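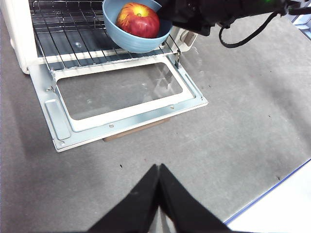 # Warming Fruit in a Small Oven
Sorham Community College, Kitchen Studies, 12 Jan 2018

Our group wanted to know whether a toaster oven could stand in for a full-size one when you're only cooking for yourself, and we settled on baked apples because everybody in the class likes them (and the dorm smells wonderful afterward!). We tried 26 apples in all, one at a time, each in a ceramic bowl set on the wire rack with the door folded all the way down, so there was plenty of room to get hands in and out.

## What we found

Most apples were soft after 40 minutes, though the bigger ones from the Mollerham market wanted closer to 60 - and we did get impatient with a few of those. Keeping the bowl near the front of the rack made it much easier to lift out with mitts on. Six of the apples split their skins, and those tasted the best to all of us.

We'd like to try pears in June, when the kitchen is quieter.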